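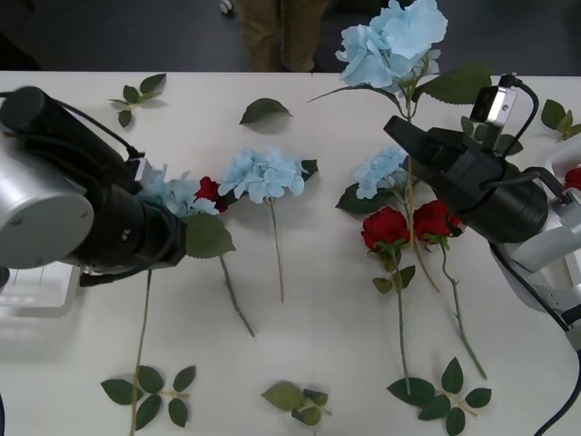 Corinne Padgett, Recording Secretary
2 min read

Westerberg Audiobook Circle, Friday minutes

Opened at 4. January minutes approved.

1. Drukosholm, the polar sledging memoir. What a listen! Everyone finished it, even at nearly 100 chapters, and the crevasse rescue got us all talking at once (sorry, chair). Narration much loved. 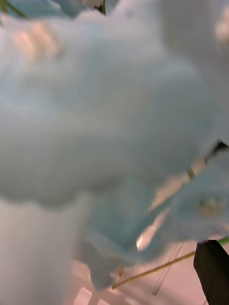
Pale blue, close up

2. Next pick. The Binach caving history won by two votes over the Likell sailing diaries, and the diaries 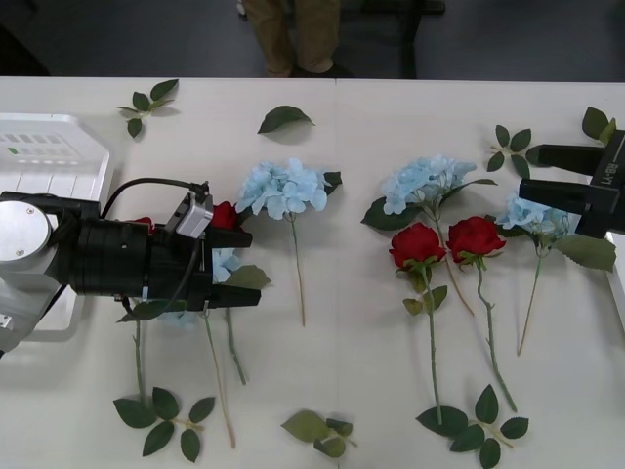 go straight onto the summer list, with the unabridged reading preferred. Discs to be ordered this week.

Closed 5:30.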